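Rules for a mobile arm that moves office chairs?

Posted in Workplace Robots
Tegwen Mathias

Hello all, and thank you in advance to anyone patient enough to read the whole of this. We have a mobile base with one arm at our office, and since March it has been learning to tidy a shared room in the evenings, mostly by pushing chairs back to their desks. Our office manager has asked me to write a one-page set of house rules for it before we let it run while people are still at work. I have read the manual twice and it says a good deal about the arm and nearly nothing about furniture.

My questions are these. Where should it be allowed to take hold of a chair? How fast should it go while it is holding one? And does somebody have to stand by with the stop button every single time, or only while we are testing? The chairs are the usual kind with casters and armrests, and the floor is wood, if that matters.

Lleucu Rowlands

What a nice question, and good for your office manager for asking before and not after! I wrote the rules for our place, and we have been through four versions, so let me give you the ones that lasted. Please do your own risk assessment as well -- mine was done for our room and our machine, and yours will come out differently.

Grip the frame, low down, and leave the cushion and the armrest pads alone. Pads turn or pop off on a lot of chairs, and a cushion squashes so much that the arm never quite knows what it has hold of. A frame that curves around the side of the seat is a good place to take it.

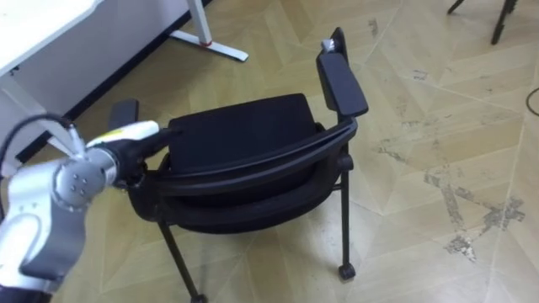 Holding and moving

Once the fingers are closed, the chair is part of the robot as far as your rules are concerned. Everything you wrote about keeping clear of the arm now has to cover the chair too, and casters swing out wider than you would think. We keep people 650 mm clear of the chair's widest point, and if anyone steps inside that, the base stops and the arm holds still. It does not let go, which was a mistake in our second version.

On speed, we cap the base at 65 percent of its normal setting when it is empty and go a lot lower when it is holding something. I would start slower than feels sensible and work up.

Before each run

Walk the floor. Pick up or tape down any cable the base or a caster could roll over, and look for places where the floor finish has gone, as the wheels may drag differently there. Check that the arm's own cable has slack at full reach. And never, ever let it take hold of a chair with somebody sitting in it, or with a coat or bag hanging on the back. We put that one at the top of the page in big letters.

As for the stop button, yes, every time there are people in the room. We went 70 runs without needing it and then needed it on a Tuesday morning, when a visitor came around the corner backward, chatting away.

Condov

Speed limit and a stop button, you'll be fine. Ours has been bumping chairs around for ages.

Sakamoto

I'd go with Lleucu's list over the short answer above, with one small addition. Write down who is allowed to change the speed setting, by name, and keep it to 2 people. Ours got turned up by somebody in a hurry and it stayed that way for days before anyone looked. Also check whether your insurer wants to see the assessment. Ours did, and they were perfectly pleasant about it, but they wanted it signed.

Tegwen Mathias

Thank you, this is so much more than I hoped for! I had the release on stop written down exactly the wrong way round, so that gets fixed first thing. I'll type up the page this week and see what our manager says about the 650.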